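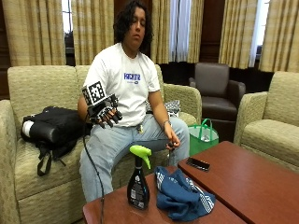 Lounge, Wednesday, curtain side. Both coffee tables pushed together, spray bottle and towel out.

Wednesday, 10:40

Table and upholstery trial, day two. Grigore wanted the tables done before the sofa. I wanted the sofa done before the tables. We are doing the tables.

Spray is the Kollness dilution from yesterday, black bottle, green trigger. Label is small and my handwriting on it is smaller, so for the record: one capful to the fill line, tap water. The trigger gives a decent mist for the first few pulls and then a single jet of great accuracy, usually into the join between the two tables. Wipe along the join first, then the tops. Ute says along the grain. Ute is right, I checked the streaks.

Towel: the dark blue one with the white stripes. It leaves lint. The gray patterned cloth is better but keeps migrating back to the arm of the sofa, where it has apparently retired. Fold the towel in four and change faces once per table. A crumpled towel on a clean table counts as an unclean table (Sumaiya's rule, and she enforces it).

Seating: beige two-seater, matching armchair at the right, brown leather one by the curtains. Leather gets NO Kollness. See last February, or ask Jahangir, who paid for it.

Bags. Again. The black backpack has the left half of the sofa and the green tote is parked in front of the leather chair, drink bottles in both. I wrote "bags to the hall" on Monday's page and underlined it. Will underline harder.

Curtains not touched. Afroza got a quote from Odedmont for cleaning the pleated ones, 918 for the lot, and we have all agreed that they look fine. Paneling behind needs a dry dust only.

To do:
- new trigger head, or drill out the nozzle
- second cloth that is not a towel
- try the cushions with the Sivakumar foam, small patch, underside
- ask Grigore if he has ever cleaned a sofa

11:25, tables done. One ring left on the right-hand one, predates us.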